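The fruit bowl has become the cheapest trick in home staging, and I have my doubts about it. Kerekes, the homewares shop, will sell you one for 40 dollars and a promise that the kitchen will feel lived in.
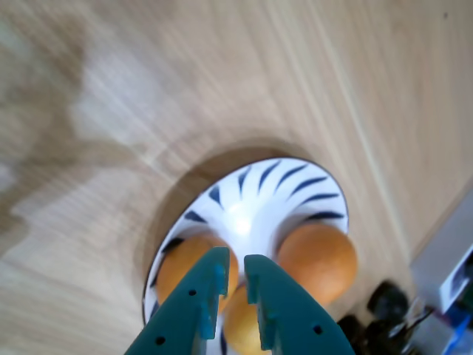
Words by Przemysław Sadowski

Oranges on pale wood do look good, I admit, and dark blue strokes on white suit them. But who eats the display? At my place the fruit sat for 19 days – a bowl that pretty makes you feel rude for reaching in. The plain dish by the toaster was emptied twice in that time.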